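Ticket 173: orange print on navy T-shirt feels tacky after ironing
Opened by: Myrto Sarantis
Handled by: Wouter Bosman, Lavedine garment care desk
Status: open

Myrto Sarantis wrote:
Hello, and thank you for picking this up so quickly! I have a navy blue T-shirt with "Framtiden" across the chest in orange and a spiral sun next to the lettering. My cousin in Stosudcombe gave it to me in September and I've worn it far more than I probably should have. Last night I ironed it inside out, as your leaflet says, and when I turned it back the orange part stuck to itself a little. It came apart without tearing, thank goodness, but it still feels gummy when I press it with a fingertip. Did I ruin it?

Wouter Bosman wrote:
Hello Myrto, I very much doubt it. Prints like this go soft when the iron is too hot, and most of them settle down again if they're left alone for a while. Could you tell me which setting you used, and whether you folded the shirt straight afterward? Please don't put it in a drawer for now. Lay it out flat with the print facing up, somewhere out of the sun, and leave it for 6 hours.

Myrto Sarantis wrote:
Setting 2, no steam, and yes, I'm afraid I folded it while it was still warm (I was in a hurry and wanted the ironing board out of the hallway). I don't have a table big enough, so I've spread it on the bed, on top of the blue flowered sheet, and pushed the quilt up toward the head end. The window in that room is a bright one, so tell me if you think I should let the blind down. I'll check the sun and the small letters again before I go to bed and write to you either way.

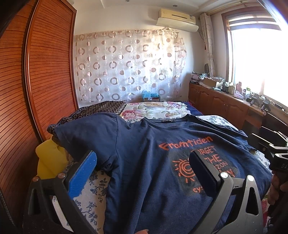
Wouter Bosman wrote:
Yes, do let the blind down, and keep the quilt off the shirt until you've checked it. If the letters still feel sticky tonight, put a sheet of baking paper over them and write to me here, and we'll go on from there tomorrow.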